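The Trial Period

Reading time: 2 minutes
Print | E-mail

Tello came to Grinico on a free trial in August, and by Friday Piyumi Sivakumar had to say whether the office should keep it. The brochure from Triltari promised "dignified handling of everyday items." She had asked for the everyday item to be pencils. She was a fair woman and wanted it to have a chance.

Cristian Nina, who sold the things, stood beside her with his hands folded like an usher.

"You'll notice the confidence," he said. 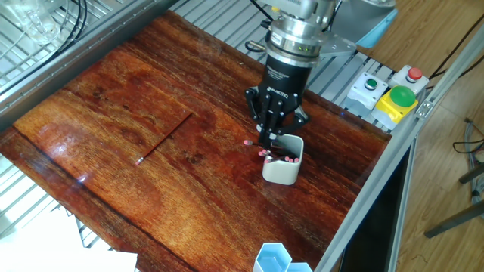

Tello and a pencil, at the cup.

"I notice there's one on the table," said Piyumi.

"Tello is aware of it."

"Is it going to do anything?"

"The Tronadden package does things. You're looking at the basic package, which is more contemplative." He turned a page of the contract. "It has over 1018 ways of approaching a pencil."

"I have one," said Piyumi.

"And do you get tired of it?"

She thought about that longer than she would have liked. She had been at Grinico for nine years – the last two of them next to the copier.
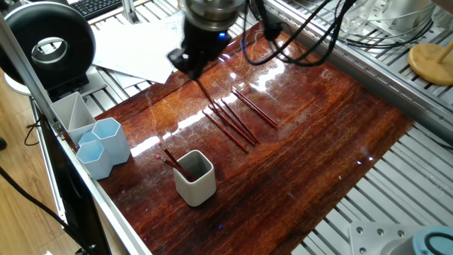 "What does it cost to make it stop?" she asked.

"Stopping is included."

"And if I keep it?"

Cristian named a figure, and then, seeing her face, a smaller one. Piyumi took the pen he was holding out. It was a nice pen, heavier than hers. She signed for two more weeks and put it in her pocket, and he watched it go without a word.

Last updated: Friday

Print | E-mail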